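The shared kitchen on Lisanwood's second floor has its new sink, and I've been asked to say something nice about it for the November newsletter. I'll try. My feelings about the last three kitchen improvements are on record and I won't repeat them here, except to mention the spice carousel.

The old sink was a single bowl. It was shallow, it stained if you looked at it with a tea bag in your hand, and everyone who cooked on a Monday evening had to wait for everyone else who cooked on a Monday evening. So a double bowl was what most people asked for when the survey went round. We had 73 replies to that survey. A good number of them were about parking.

What we got is a double bowl of unequal halves. The left one is big and deep, and you can get a stockpot in there and turn it, which I've done. The right one is narrow. According to the Pratero leaflet that came in the box, the narrow side is for "rinsing and prep." I have been rinsing and prepping for a long time and have never felt the need of a separate trough for it. Give it a few weeks, I thought, and somebody will put a rack across it and it'll be a draining board.

It took four days.

The rack came from Octavio Troncoso, who had bought it for his own place in Vevora Court and found it didn't sit right on his sink. It's the kind that pulls out to fit, metal rods with a plastic end piece on each end. I was ready to dislike it. I've owned two of these and both of them slid about and dropped a mug in the water. I'll admit that this one stays where it's put, at least with a light load. I wouldn't stand a casserole on it, and I'd ask that people not try. 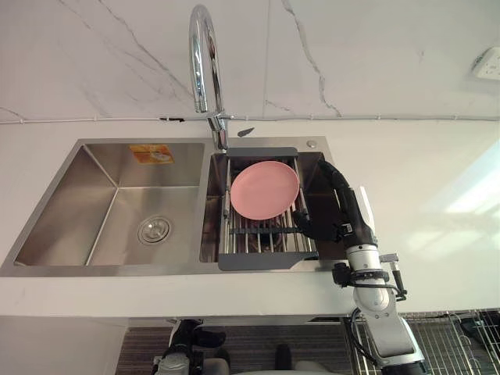 The second-floor sink with the rack across the right-hand bowl. The pink plate may be claimed by its owner.

On the matter of plates. The rack lets you lay a plate down flat, and people do. A flat plate on rods doesn't drain the way a tilted one does. It has a rim, the rim holds water, and the water is still there when the next person picks it up and tips it down their sleeve. If you're only washing one plate, you could dry it. There are towels in the drawer under the microwave, and Meifang Xiong takes them home to wash, so they're cleaner than they look.

Now the faucet. It's a tall chrome gooseneck and it's handsome enough, and I can see why the catalog put it on the cover. It does give you room for a big pot. But the higher the spout, the farther the water falls, and if you run it full on over a spoon you'll find out all about that. I asked at the meeting whether a lower one had been looked at and was told the price difference was 300 dollars in the other direction, which I didn't follow then and don't follow now. Run it at half and you'll be fine.

I'm on firmer ground with the wall. The white marble-patterned backsplash went up at the same time, and I expected it to look like a hotel bathroom. It looks all right. The gray veins are faint for the most part, and there's one long one to the right of the faucet that half the floor took for a crack. It isn't a crack. Please stop reporting it. The seam next to the faucet is where two panels meet and it is also not a crack.

What I would like someone to look at is the thin white cable clipped along the bottom of the wall, right where the countertop starts. The clips are neat, I'll give them that. But crumbs get in behind a cable, and so does anything you wipe toward the back, and a cloth catches on every clip as it goes by. I've put in a request to have it run higher up. I put in a request about the hall light as well, and that was 13 weeks ago.

There is also the sticker. The orange and yellow label is still on the back wall of the left bowl, up near the top. Two people have told me it should stay on for the warranty. One person has told me it should come off before the glue sets for good. Nobody has produced the warranty. My own view is that a label in a sink comes off in shreds whatever you do, and we may as well start with warm water and a little cooking oil while there's still a corner to get hold of. No scrapers, please, and no steel wool. Brushed steel shows every scratch, and they all show worse when the light's on.

A few things people have asked me in the corridor:

The strainer cover in the left bowl is meant to be used. Rice goes through slots if you push it. Lift the bits out and put them in the food bin.

The small round fitting to the right of the faucet is either a soap dispenser cap or a cover for a hole where some accessory would go. I've had both answers from the same installer. Leave it alone until we know.

Leaves, peelings and anything else that lands on the ledge behind the bowls should go in the bin with the rest. I don't mind whose they are.

The whole job came to 800 dollars over the first quote, and Jin on the front desk has the breakdown if you want to read it. I have read it. Ask to see the line marked "sundries" and let me know what you make of it.

Is it better than the old sink? Yes, for pots. For plates I'd say it's about even, and for the person wiping down afterward it's slightly worse, on account of the cable. I'll write again after the holiday cooking, when it's had some proper use. In the meantime, anyone with a second rack that doesn't fit their own sink can keep it at home. We have one and the bowl is full.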